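How to freeze ripe bananas so they don't turn into one brick

May · by Nele Van Damme
3 min read

Bought too many again. Happens every Friday at the market.
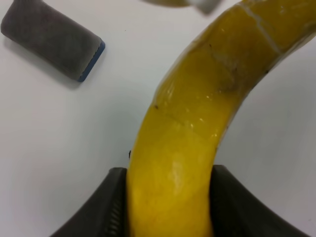
Peel them first. Always. A frozen banana in its skin is a misery, you end up hacking at it with a knife and half of it stays on the peel.

When to freeze: spots all over, still holds its shape. Green ones stay chalky, don't bother. Black and leaking, straight into bread batter instead.

What you need: baking sheet, parchment, freezer bags, a marker.

1. Peel, pull off the strings.
2. Slice into coins, thumb thick. Thinner ones stick to the paper and snap.
3. Lay out on parchment, not touching. Boring but this is teh whole trick.
4. Freezer, flat, two hours. Overnight if you forget, mine usually get overnight.
5. Tip into a bag, squeeze the air out, write the month on it. Back in quick before they soften.

For baking skip the slicing. Mash, weigh, bag it flat. My loaf takes 351 grams, odd number I know, it's what fit the pan the first time and I never changed it.

They'll go brown a bit. Fine for smoothies. If it bugs you, squeeze of lemon before step 3.

Use within 3 months or so. After that they taste like freezer.

Thawing: mash goes in a bowl in the fridge overnight. Lots of liquid comes out, stir it back in, dont pour it off. Coins go in the blender straight from the bag.

Cor Declercq asked about plantains. Same method, but slice on the slant and fry from frozen. Lid handy, they spit.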